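工单:浴室毛巾卷竖放后顶端歪斜、松散
提交方:Garcia楼 客房组

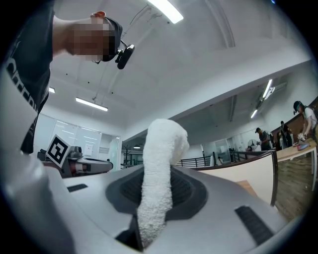
附件1:白色毛圈毛巾,卷好竖放,圆头略向右弯。

分类:布草/折叠与陈列
优先级:低(提交人填的是"紧急",系统没有拦,值班改回来了)
状态:已解决,带一条遗留
建单日期:2026年1月3日
处理方:Gostach布草支持台

问题描述(提交人原文)

你好。我们楼从这个月起浴室毛巾改成竖卷,不再叠方块。要求是上级发下来的,一张纸,写着"毛巾成卷,直立,顶端圆润,体现酒店感"。我们是一栋带家具的短租公寓,离酒店感还差一个大堂,不过既然发了就照做。

现在的情况是:卷可以卷出来,圆头也有,就是不直。竖起来以后上面那一截往边上弯,像在听隔壁说话。有的弯一点点,有的放一晚上整条散开,第二天进去看,格子里是一摊毛巾,酒店感荡然无存。

已经试过:
卷紧一点。好一些,手疼。
卷得非常紧。中间那层从顶上鼓出来,像牙膏。
两条靠在一起放。一起歪,方向倒是一致。
换一个人卷。歪的方向变了。
用丝带扎。上级说丝带"不够自然"。

请问是毛巾的问题、卷法的问题,还是格子的问题?如果是人的问题请委婉一点说。

支持台回复 1

收到。先说结论倾向:大概率跟人没关系,可以先不委婉。

麻烦补充几样东西:

一,毛巾平铺的尺寸,长边短边都要。请量洗过的,不要抄吊牌。吊牌上写的是它年轻时候的尺寸。
二,卷之前怎么对折的,先折长边还是先折短边,折几道。
三,收货后多久开始卷,卷的时候摸上去是不是还有余温或者潮气。
四,放毛巾的格子型号和内高。
五,洗涤是哪一家,有没有加柔顺剂。

另外,请暂停"卷得非常紧"这一项试验。毛圈布被勒狠了会记仇,展开以后有一道一道的压痕,住客会以为是别人用过的。

提交人回复

尺寸量了。短边是34厘米,长边皮尺被同事拿去量窗帘了,晚点补。

对折:大家不一样。早班的先把长边对折,再从一头卷。晚班的斜着折一个角下来,说是网上看的,卷完尾巴可以塞进去。我以前一直以为我们卷的是同一种毛巾卷,写这个回复的时候才知道不是。

余温:有。Livport的车一到我们就开始卷,袋子打开还是热乎的。冬天大家挺喜欢这个环节。

格子:Trasura的敞口格架,装在洗手台旁边那种。内高没量,同一把皮尺。

柔顺剂:问了Livport,对方说"按标准加"。再问标准是多少,对方说"标准量"。

支持台回复 2

谢谢,信息量很大,尤其是不在里面的那些。

先从附件1说起。这条卷得不差:表面毛圈蓬松,顶端是圆的。弯的只有靠上那一截,而且弯得不厉害。这种形态我们见得比较多,一般有下面几个来源,按可能性排。

甲、卷芯太软。开头那几圈如果是松的,外面裹得再好,里面也是空的。下半段有自身重量压着,看不出来,上半段没东西撑,就往软的那边倒。这是最常见的。您说的"卷紧一点好一些,手疼",多半是后面几圈在使劲,开头几圈没使劲。力气花在了看得见的地方,这是人之常情。

乙、两层长短不齐。先对折再卷的时候,内层走的路比外层短,卷到最后内层会多出来一点。如果对折的时候边没对齐,多出来的部分会集中在一侧,卷就往另一侧拧。换一个人卷歪的方向就变,很像是这一条。每个人对折都有惯用手。

丙、热卷。刚出烘干的毛圈布是蓬的,里面存着空气和一点水汽。热的时候卷起来很挺,很有面子,凉下来以后毛圈往回缩,卷就松了。您说放一晚上散开,时间上对得上。

丁、柔顺剂过量。毛圈太滑,层与层之间咬不住。手感很好,站不住。

戊、毛巾相对格子太高。上面没有依靠的部分越长越容易弯,这条等皮尺回来再说。

建议做一个对照,一次只改一件事。请不要把五件事一起改了然后告诉我们"好了",我们会替您高兴,但是不会知道为什么。

测试步骤A(只针对甲):

毛巾完全平铺在台面上,用手掌从中间往两边捋平。
长边对折,开口朝自己。
从短边一头起卷。开头这一段慢,指尖把布往里压实,感觉像在卷一根铅笔。
后面正常速度,不用特别使劲。
收尾的边压在下面,平放,等凉透,再竖起来。

先用同一个人、同一批毛巾做。拜托。

提交人回复

做了。直了不少,上面还有一点点弯,跟之前比起来已经算站有站相。

但是有两个新问题。

第一个,早班说像卷铅笔这个说法不好,她卷出来真的很细,放在格子里显得房间很穷。

第二个,晚班不承认测试结果。理由是测试用的是早班的折法,对斜角折法不公平。她要求单独测一次。

支持台回复 3

第一个问题:铅笔只是开头那一段的手感,后面几圈请放松,让它胖回来。我们内部讨论了要不要把比喻改成"卷春卷",被否了,因为有人卷春卷也是松的。如果还是细,可能是一开始多对折了一道,或者反过来,卷的时候一直在拽。毛圈被拽平了,体积就没有了。卷完在台面上轻轻来回滚一下,毛圈会自己立起来。

第二个问题:同意单独测。斜角折法有它的道理,多出来的那个角最后可以塞进卷口,相当于自带扣子,抗散开比直折好。缺点是布在卷里的分布不均匀,一头厚一头薄,厚的在下面就稳,厚的在上面就点头。请晚班卷完看看哪一头粗,粗的朝下放。

提交人回复

晚班说她知道粗的要朝下。

我去看了格子里她之前放的,有的朝上。我没有说什么。

按粗头朝下重放,过了一夜,没有散的。顶上比直折的尖一点,上级那张纸写的是"圆润"。晚班认为尖一点也是一种圆润。

皮尺回来了。毛巾长边量出来是61。格子内高也量了,但我量到一半发现每一层不一样,上面那层矮,毛巾卷顶着板子,下面那层高,毛巾卷上面空很多。歪得最厉害的全在下面那层。以前没注意过,我以为是下面那层的人放得不认真,后来想起来上下层是同一个人放的。

支持台回复 4

这一条很有价值,谢谢您量到一半没有放弃。

Trasura的敞口格架层板是可以换孔位的,侧板内侧应该有成排的小孔。如果装的时候没调,出厂就是上矮下高,上层给小件,下层给大件。您的毛巾在下层四面不靠,等于一个人站在广场上。

测试步骤B(只针对戊):

把下层腾空,层板往下挪孔位,直到毛巾卷竖进去以后上面只留一个手掌厚。
挪之前先看清楚层板托是卡进去的还是拧进去的。拧进去的不要硬撬。
格子左右如果太宽,毛巾卷之间不要留缝,挨着放,边上那条贴住侧板。
放好以后不要再从上面往下按。很多人有这个动作,像拍小孩的头。按完顶是平了,腰弯了。

顺便确认一下起卷方向。毛巾短边是34厘米,长边对折以后宽度只剩一半,从短边起卷,卷出来就是又矮又胖,本来应该很稳。您那边竖起来还会弯,说明可能有人折的是另一个方向,也就是短边和短边对到一起,再沿着短边往前卷,卷出来的高度会是完整的34厘米,高挑,好看,重心也高。两种都叫"对折再卷",口头交接的时候分不出来。

提交人回复

看完上面这段我把早班晚班和我自己叫到一起,每人现场卷了一条。

早班:矮胖。
晚班:斜角,中等个子。
我:高的。

我是写工单的人,也是卷得最歪的人。请问工单可以改提交人吗?

支持台回复 5

不可以改提交人,系统不支持,我们也舍不得。

高的不是错的。很多地方要的就是高的,竖在格子里比较有气势。只是高的对卷芯和冷却要求更严,容错小。建议全楼统一一种,理由有两个:一是陈列整齐,二是以后再报问题的时候我们知道说的是哪一种。

统一成哪一种请你们自己定。支持台不参与班次之间的审美问题,吃过亏。

提交人回复

定了,统一成高的。投票过程不写了。

层板挪好了。托是卡进去的,有一个卡得特别死,用勺柄弄出来的,勺子没事。挪完以后毛巾卷在下层不怎么歪了。

热卷的问题也试了。收货以后袋口敞开,放20分钟再卷。大家意见比较大,因为手冷。折中办法是先叠别的东西,床单最后才轮到毛巾,等轮到的时候它自己就凉了。这样谁也没有专门站着等毛巾凉,心理上好接受很多。

现在剩下6号房还是不行。同样的人卷,同样的架子,同样的放法,就那一间过夜会松。上级已经开始叫它"那间"。

支持台回复 6

请看一下6号房浴室的排风。毛圈布吸潮以后会发沉、变软,卷得再实也会往下坐。如果浴室一直潮,毛巾卷在格子里等于慢慢泡茶。

还请看一下格架装在哪一侧,是不是正对淋浴。

提交人回复

排风是开着的。我用一张纸巾试了,纸巾没有被吸住,直接掉进马桶里。

也就是说风机在响,但是没有在排。住客一直没有投诉,因为它响得很努力。

已经另外给工程组提单,这边先写一下进展。工程组问我是怎么发现的,我说毛巾歪了。对方沉默了一会儿。

支持台内部备注(误发为公开,保留)

这家的毛巾查到排风去了。上次那个查台灯松动,最后查到地板。下次谁接到"窗帘不垂"的单子请提前做好心理准备。

支持台回复 7

上面那条备注是内部的,发错了位置,抱歉。内容属实。

排风修好之前,6号房的毛巾建议先不进浴室格架,平放在衣柜层板上,入住前再竖进去。如果一定要提前放,用斜角折法,尾角塞紧,至少散得慢。请转告晚班,这句可以算作正式认可。

提交人回复

已转告。晚班要求把这句话打印出来。

排风修好了,是风道口的挡片没有打开,关着的状态,推一下就开了。工程组的单子上写的是"已检修",很有分量。

修好之后那间的毛巾过了一夜,没散,顶端还有一点点往边上偏。我盯着看了很久,觉得可以接受。上级来看过,说"这个好,这个生动"。

我没有告诉她这就是我最早报的那个角度。

支持台回复 8

那么可以准备关单。关之前把最后的做法整理一遍,您核对,没问题我们就存进知识库,标题暂定"毛圈毛巾竖卷不直"。

适用:白色毛圈浴室毛巾,竖放于敞口格架。

处理前
收货后敞开袋口,先做别的布草,毛巾留到最后。
摸一下,仍有余温的放回去。
有水洗标硬角露在外面的,折的时候转到里面。硬角会顶出一个小包,住客一定会去抠。

卷
平铺,捋平。
短边对短边,边要对齐。对不齐的拆开重对,别指望卷的时候能救回来,到那时候只会越走越偏。
从折线那一头起卷,开头压实。
中段放松,双手用力一致。惯用手那边容易重,卷到一半停下来看一眼两端是否齐平。
收尾边压到下面,台面上轻滚。

放
竖进格架,收尾边朝里侧。
挨着放,边上那条贴侧板。
不要从顶上按。
顶端留一个手掌厚,留得太多就调层板。

还是歪的话
先看有几条歪。全歪,查卷法。只有某一层歪,查层板高度。只有某一间歪,查潮气。只有某一班歪,请自行处理。

不建议
橡皮筋。取下来有印子,忘了取更糟。
双面胶。请不要问为什么会写进来。
在卷芯里塞纸筒。直是直了,住客拿起来会掉出一截纸筒,解释起来很费劲。

提交人回复

核对了,没问题。有两处补充:

"从折线那一头起卷",我们这边一开始有人理解成折线在左还是在右。后来说成"把光边留到最后",一下子都懂了。建议改。

"收尾边朝里侧",下层这样放,伸手拿的时候容易带倒旁边的。我们改成收尾边靠着隔壁那条,互相压着,谁也别想先散。

另外纸筒那条我们试过了,在看到您的回复之前。确实费劲。

支持台回复 9

两处都改了,谢谢。"把光边留到最后"比我们原来的好懂,原来的写了好几稿。

柔顺剂的事一直没有结论,列为遗留。请留意接下来几批的手感,特别滑的那批单独记一下,和Livport沟通的时候手里有东西。单问"标准是多少",大概还是会得到标准答案。

提交人回复

好的。补一个情况:Livport这边换了一位接电话的,说柔顺剂"偏多加,因为客户都喜欢软"。我问哪个客户,对方翻了一下,说是我们。

查了邮件,是我们自己去年要求的,原话是"请务必再软一点"。发件的是客房组公用邮箱,没有署名。早班晚班都说不是自己。我也说不是。

已经发邮件请他们减回去,措辞是"请适当恢复骨气"。对方回复"收到,按标准加"。

支持台最终记录

原因:多项叠加。起卷偏松;三种折法混用;热卷;下层层板间距过高;单间浴室排风未开启;柔顺剂偏多。
处理:统一折法,冷却后起卷,层板下移,打开风道挡片,已通知洗涤方减量。
结果:毛巾卷直立,过夜不散,顶端允许轻微偏斜。提交人上级评价"生动"。
遗留:柔顺剂减量后的手感变化待观察。如出现"不够软"的投诉,请引用本单,不要新建。
关联工单:Garcia楼 6号房排风(工程组,已关闭)。
知识库:已收录。
满意度:满意。备注栏填写"没想到要修这么多东西"。

关单后追加(提交人)

不知道关了还能不能写,能写就写一句。上级又发了一张纸,下个月开始浴巾也要竖着卷。

浴巾竖起来比格子高。

自动回复

本工单已关闭。您的留言已保存。如需继续处理,请新建工单,并在标题中注明布草种类、所在楼层格架型号及层板当前孔位。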